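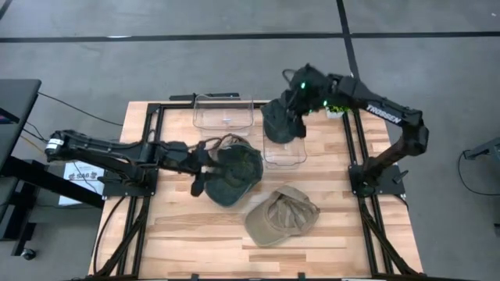 Cell 6, hat sorting task. Both grippers closed on hats, right arm over the smaller bin.

Ticket 754: Right arm stops short on descent over bin, intermittent
Site: Plinden
Reported by: Rosalía Sepúlveda
Assigned to: Shengli Liao
Priority: Normal
Status: Closed

Initial report (Rosalía Sepúlveda)

Cell 6 is the two-arm table running the hats task. The right arm picks up a hat, carries it over the smaller clear bin, and on some cycles stops before it reaches release height. No fault on the controller. The gripper stays closed. After 30 seconds the task timer expires and the cycle is logged as failed. The left arm finishes its own moves normally.

First seen in March, the morning after the bins were changed. Power cycling the right arm clears it for a while, then it comes back. Picture attached.

Comment (Shengli Liao, 9:40)

Please send the following:
- Controller log for one failed cycle and one good cycle
- Software version on the workstation
- Whether the stop height is the same every time
- Whether it happens with the gripper empty

Do not move the bins until I have looked at the positions.

Comment (Rosalía Sepúlveda, 10:25)

Logs uploaded. Version is the one Serkix shipped with the last update, no local changes. Stop height varies. With the gripper empty I ran 100 descents and got no stops. With a hat in the gripper I had 6 stops in 100.

Comment (Shengli Liao, 11:10)

Failed log shows the wrist load estimate going over the soft limit during the descent. The motion planner holds when that happens and does not raise a fault, so nothing shows on the status page. That explains the timeout.

There are two possible sources. Either something is pushing on the hat on the way down, or the load estimate has an offset. The empty runs make a large offset unlikely but do not rule out a small one.

Look at how the hat hangs. It is held by the brim with the crown down, so the crown gets to the bin well before the fingers do. If the bin is out of place, the crown can land on the wall and push back through the brim.

Next steps:
1. Home both arms and park them.
2. Clear the hats off the table, including the tan cap in front.
3. Check the right base plate bolts against the torque sheet. Mark any that move.
4. Check the right arm cables for pull at full reach.
5. Measure the smaller bin from the right rail and from the top rail. Compare with the cell drawing.
6. Rerun the load zero for the right arm, gripper empty and clear of everything.

Comment (Defne Aydoğan, 13:05)

Did these with Rosalía.

Steps 1 and 2 done.
Step 3: all bolts at torque, none moved.
Step 4: no pull, nothing rubbing.
Step 5: bin is out of position compared with the drawing. It has slid toward the right rail. The drawing also still has the old bin on it, which has lower walls.
Step 6: zero rerun. The old value was slightly high. New value saved.

The bin is not held down by anything. It slides on the wood with a light push.

Comment (Shengli Liao, 13:30)

Good. So the bin position is wrong, the wall height in the model is wrong, and the zero was a little off on top of that. I would fix all three before testing again — otherwise we will be back here in a week.

Defne, please make a locating fixture for both bins. Low corner stops are enough. Keep them below the bin rim and away from the path of the left arm. No screws into the tabletop. Grollau has a clamp-on version for this rail profile, Serpil has the part number.

I will update the bin model and raise the approach height.

Comment (Serpil Tekin, 14:15)

Clamp-on stops are in the stores cabinet, second shelf, Grollau bag. There is one set left. I have ordered more through Şimşekoğlu. Please book the set out to this ticket.

Comment (Defne Aydoğan, 16:20)

Stops fitted to both bins. Bins reseated and measured again, both match the new drawing. Left arm jogged through its full path by hand with the stops in place, no contact.

Comment (Shengli Liao, 16:45)

Model updated with the new wall height and pushed to the cell. Approach height raised to match. I also turned on a status message for the planner hold, so the next one will show on the workstation as "load hold, right" or "load hold, left". The soft limit itself has not been changed. Please leave it alone.

Rosalía, run 100 cycles with hats, right arm only, then 100 with both arms.

Comment (Rosalía Sepúlveda, next day, 10:50)

Right arm only: 100 cycles, no holds.
Both arms: 100 cycles, one hold, left arm. The cord on the hat had caught on a finger. Cleared by hand and resumed. I don't think it is related to this ticket.

Comment (Shengli Liao, 11:05)

Agreed, separate problem. Open a new ticket for the cord and attach the log.

Comment (Gülizar Dönmez, 11:30)

Closing. Bin position check against the stops has been added to the start-of-shift sheet for cell 6. The drawing revision is filed under the cell number. Reopen if "load hold, right" shows up during a descent over the bin.

Linked tickets: one (left gripper, hat cord caught on finger)
Parts used: one set clamp-on corner stops, Grollau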